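Search this site Go

4.2 What people did with the shortcuts

I'll say up front that I'm a heavy phone user myself, so I expected everybody to love the hidden gestures as much as I do (they didn't!). We asked 83 owners to keep a diary of every shortcut they tried on their phone, and 71 of them handed in something we could read. Jelle Vermeulen and I went through the whole stack twice, arguing a lot over what counts as a shortcut.

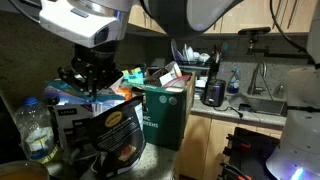
Figure 3. Packaged goods on a speckled stone counter, with a black multi-fingered gripper above.

The double-press for the camera won easily, and people kept using it right through December. Edge panels were a different story – lots of excitement on the first evening, then silence. Mireille Pichon had guessed this from her own pilot at Lullthorpe, and I owe her a coffee. 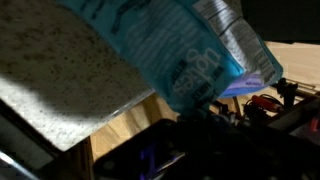
One diary just said "turned it on by mistake, can't turn it off," and I think that covers a good share of our edge panel entries. We coded those as accidental and left them out of the totals.
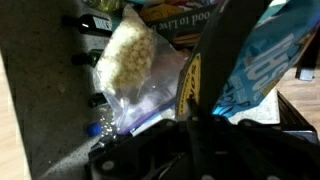

Figure 4. Puffed snacks in a clear zip-top bag, held by the gripper.

Stylus notes on the locked screen did better than I'd hoped. We logged 400 of them, mostly shopping lists and phone numbers, and 13 people told us it was the one feature they'd miss on their next phone.
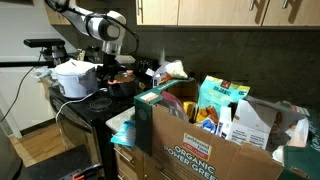 4.3 Where the diaries fall short

People forget to write things down, me included. Marijke Van Acker suggested an automatic log for the next round, and we're building one now.

We use cookies to improve your visit. Accept Manage settings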